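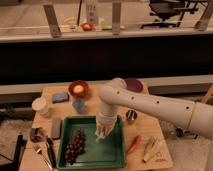

What does a planner know when it starts to plan? It knows the world model and the goal it was given, plus whatever rules somebody typed in about how the arm may move, and that is the full list. If the model says a cup is two centimeters to the left of where it stands, the planner will happily plan a lovely path straight through the cup.

Chapter 4. Planning on a Crowded Table

In the last chapter you built a perception node that turns a depth image into a list of shapes with poses. Now we get to spend that list! This is my favorite part of the course, the point where all those boxes and cylinders become something the arm has to reach around, over and between.

We will work in Ullis, the small planning library that comes with the book. If you did the exercises in Prillent, your scene files load without changes, but check the units first – Prillent saves millimeters and Ullis wants meters.

A crowded table is hard for a sampling planner because most of the free space is up high, where it's easy to move and there's nothing to do. The interesting poses sit low down in narrow pockets. Throw 500 random samples at a table with cups, tools and a tray on it and very few will land in the pocket you care about. Section 4.2 shows how to bias the sampling toward the grasp. Section 4.3 then splits the motion in two: a free move to a point over the target, and a short straight descent checked every four millimeters.

Soft things need their own section (4.5). A cloth held in two fingers has no fixed shape, so there's no honest mesh to attach to the gripper.
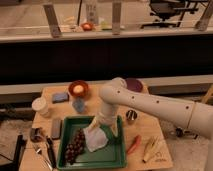 Ok-hee Yoo holds that the shape shouldn't be modeled at all: "Give the cloth a fat box below the fingertips, plan with that, and spend your time on the release." We follow that advice through 4.5 and then loosen it in 4.6, where the box shrinks as the gripper comes down over the tray – a small change in code and a big one in how many plans succeed.

Before you read on, open the scene file table_32 and run the default planner with seed 1317. Keep the log. You'll want it for the first exercise.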